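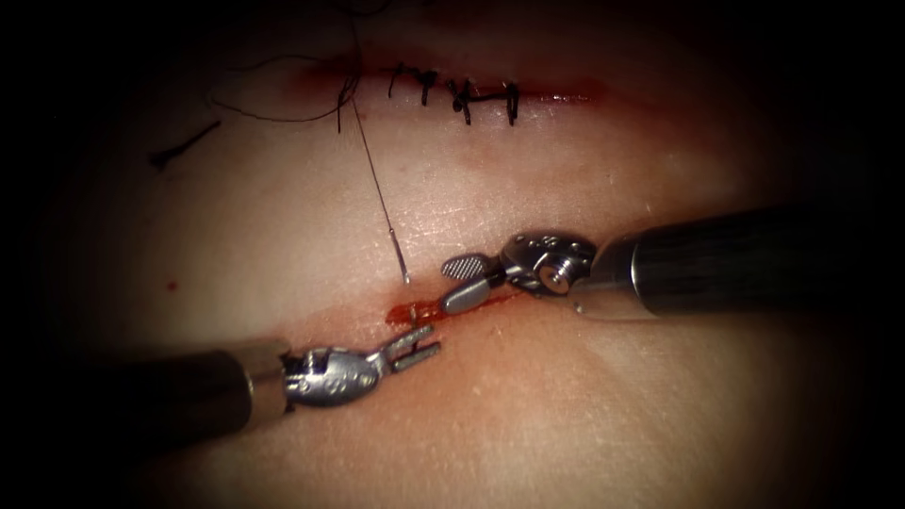
6 min read

Questions about your stitches after a small operation

We collected in this page the questions which patients of the Junmont day clinic ask us most often in the weeks after a mole, a cyst or a small lump is taken out. Please read also the sheet you received at the desk. If the sheet and this page say different things, follow the sheet, as it was written for your operation.

When can I take a shower?

Usually after the first two days, if your surgeon did not tell you something else. Keep it short and use lukewarm water. Let the water run over the area and do not rub it. After this, press a clean towel on the skin gently until it is dry. Baths, swimming pools and saunas must wait until the stitches are out and the skin is fully closed.

My dressing fell off in the night. Is it a problem?

In most cases it is not. Wash your hands, put on a new dressing of the same size and continue as before. We give every patient a small pack of Distelex pads to take home. When they are finished, you can buy any sterile non-stick pad in a pharmacy.

When do the stitches come out?

It depends on the place on the body. Stitches on the face come out early, often already after 6 days. On the arm or the belly we often choose 11 days, and on the back, the leg or over a joint it can be longer. Your date is written on the appointment card. Please do not come much later than this date, even if you feel very well. Stitches which stay too long can leave small marks on both sides of the scar. 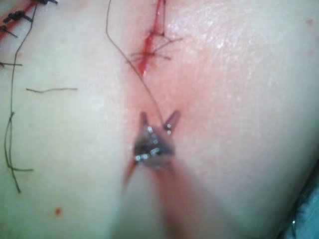 If you will be traveling on that date, tell us before the operation and not after. We can write a letter for a doctor at the place where you stay, and most offices accept it without difficulty.

Do I have stitches that dissolve?

Maybe. Some patients have both kinds, the dissolving ones deep under the skin and the other ones on top. On your discharge paper there is a line "closure", and there you find what was used. If you cannot read the handwriting – we know it happens – call us and we will look it up.

Does it hurt to remove them?

Most people feel a short pull and nothing more. We do not give an injection for it. Children may sit with a parent, and they may bring a toy or music. The appointment takes a few minutes, but please plan more time, as the nurse will look at the scar and talk with you about the next weeks.

How much redness is normal?

A thin pink edge and a little swelling are common in the first days. Call us on the same day if the redness becomes wider, if the skin is hot, if there is pus or a bad smell, if the pain gets stronger instead of weaker, or if you have a fever. With a dark skin the redness can be difficult to see, so pay more attention to heat, swelling and pain.

It started to bleed. What should I do?

Sit or lie down. Press firmly on the dressing with a clean cloth for ten minutes, by the clock, without looking under it in between.

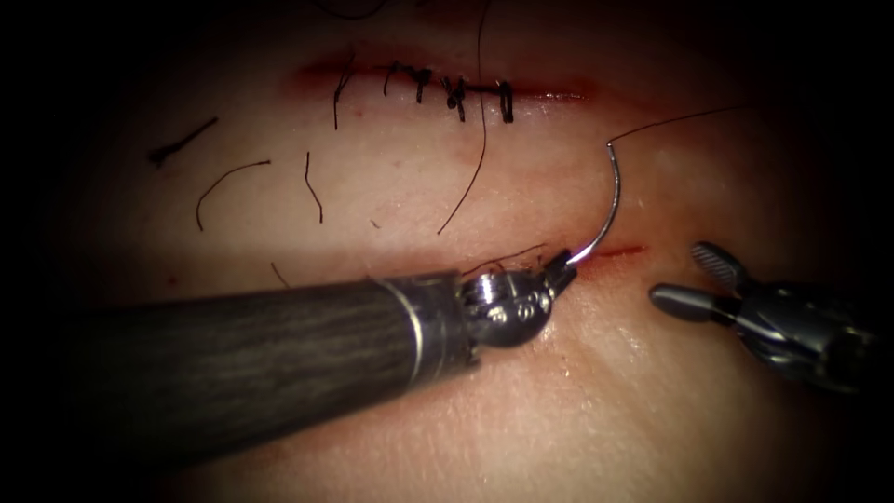 When the bleeding has stopped, leave the old dressing in its place and put a second one over it. If it has not stopped, press again and call us. For heavy bleeding, call the emergency number immediately.

Can I go to work and do sports?

Office work is possible on the next day for nearly everybody. If you lift heavy things in your job, ask for a certificate before you leave. Sports that stretch the skin near the wound should wait until your nurse agrees. Walking is always welcome.

What can I put on the scar later?

For the first weeks, only what we told you. After the skin is closed you can use a simple cream without perfume and massage the scar softly with one finger. In the sun, cover it or use a sunscreen with factor 50. A new scar stays pink for months, and it can need a year or more to become pale.

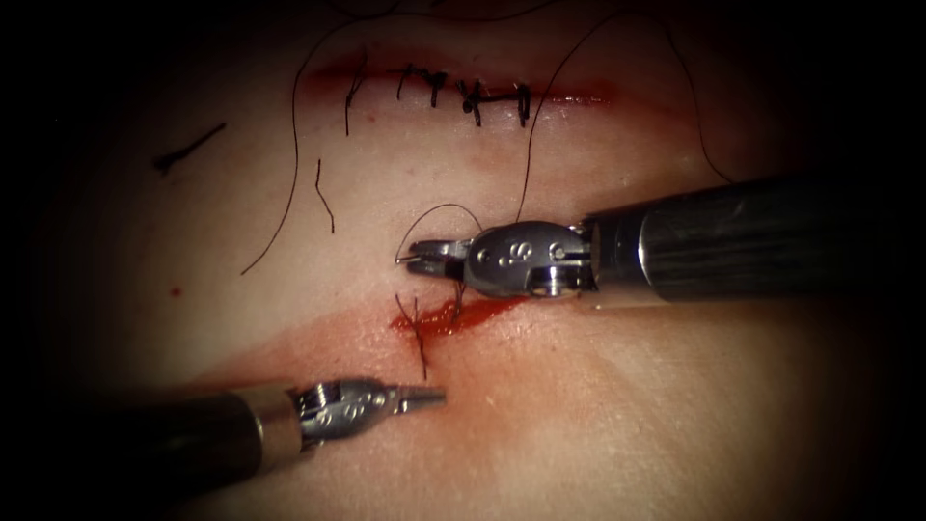

Expensive scar oils are not necessary. If you like one of them, you may use it, but stop if the skin begins to itch.

How do I find you?

The entrance is in Ahn Street 49, on the side of the courtyard. The closest bus stop is Skusier Park. Since October the parking behind the house is only for patients who cannot walk far.

Filed under: Patient information > After your visit

Home Treatments Prices Questions Contact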